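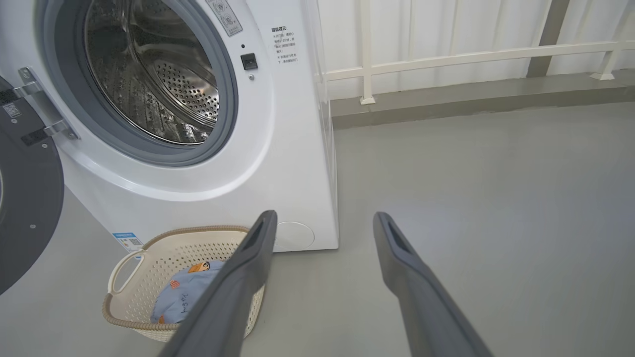 Cloteo Laundry Basket, Model 3691
Reviewed by Gemma Mottram
October 26, 2024

I did not expect to write a full review about a laundry basket. But my old one was broken at both handles and I spent a long time to choose the next one, so maybe my notes can help somebody.

The Cloteo is sold as a 40-liter basket. I bought it at Tomoana in September, after I compared it with the model from Soltonitz, which is taller and has a lid. I don't like a lid. Clothes stay damp under it, and in my home the lid is always somewhere else anyway.

It is a plastic basket in cream color, with small holes all over the sides and a brown rim that looks like woven rattan. In the shop I was afraid that the rim would look cheap, but at home it looks quite nice. It is rounded and it does not scratch the arm when you carry the basket against your side. The handle is curved, and my fingers have enough space even when I wear rubber gloves.
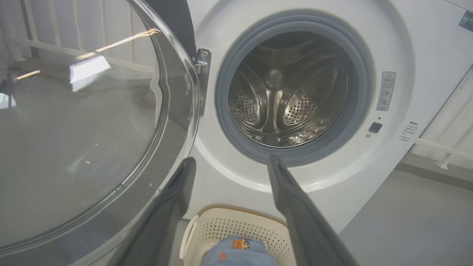
My main question before buying was the height. I have a front loader, and with the old basket I had to put it to the side and carry every wet shirt over the floor, with drops everywhere. The Cloteo is low enough to go in front of the machine, under the opening, so I pull the clothes out and they fall in. Please measure your own space before you buy, and measure it with the door open. On my washer the round door swings wide to the left, so there the basket has to share the floor with it, and a wider model would be pushed too far to the right. The Soltonitz would also be too tall for me, I think, because its lid stands up when it is open.

How much goes in? For two people, one normal load of shirts and towels fills it almost to the rim. Bedding is more difficult. One set of sheets is fine, but with a duvet cover on top I cannot see my feet on the stairs. My neighbor Hemi Lockyer has the same basket for a family of four and he says he would need a second one.

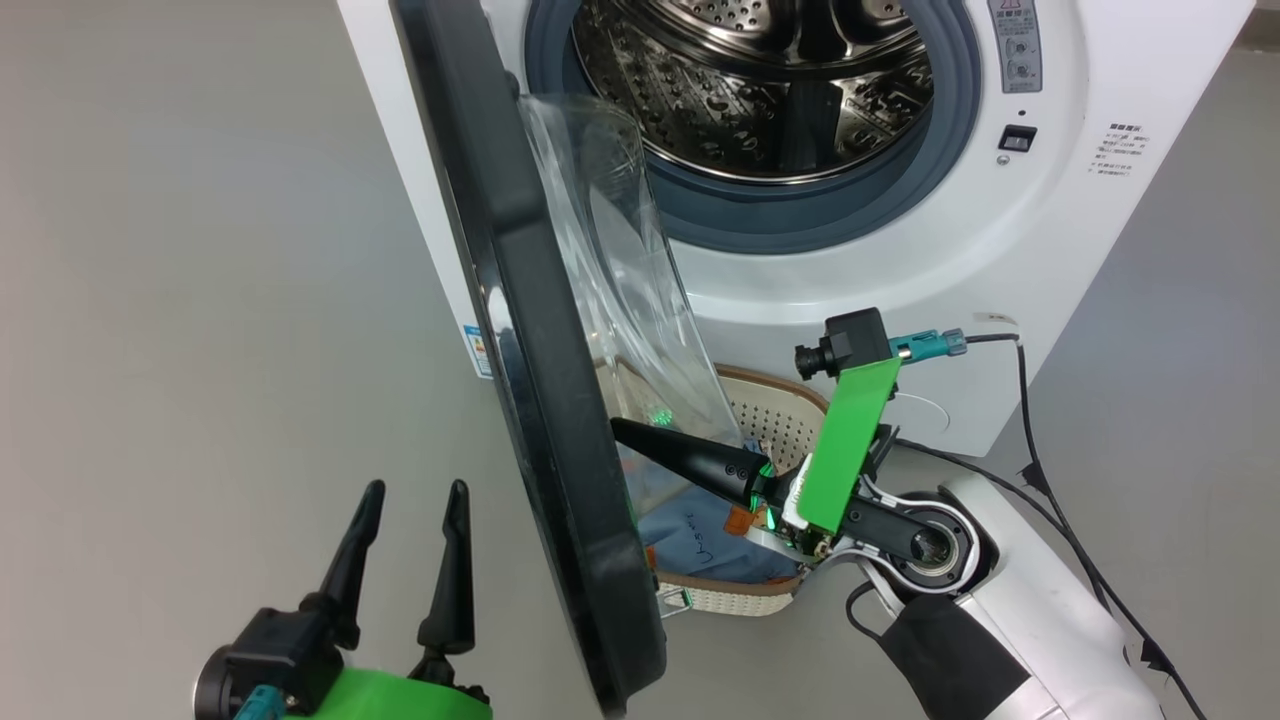 The Cloteo on the floor below the drum, with the washer door open.

Cleaning is easy. I wipe the inside with a cloth and dish soap. The holes are small, so socks stay inside, but lint collects in them after a few weeks and then I use an old toothbrush. The rim takes more time, as dust goes into the pattern.

Now the things I like less. The bottom is a little slippery on a smooth floor — when I throw something heavy inside, the basket moves. I put felt pads under it and it became worse, so I changed to rubber ones from Ceton. Also, the cream color shows every mark from dark jeans. It washes off, but you have to do it the same day.

I would buy it again for a small household with a front loader. For a big family, or if you want to hide the dirty clothes from visitors, I would look for something taller.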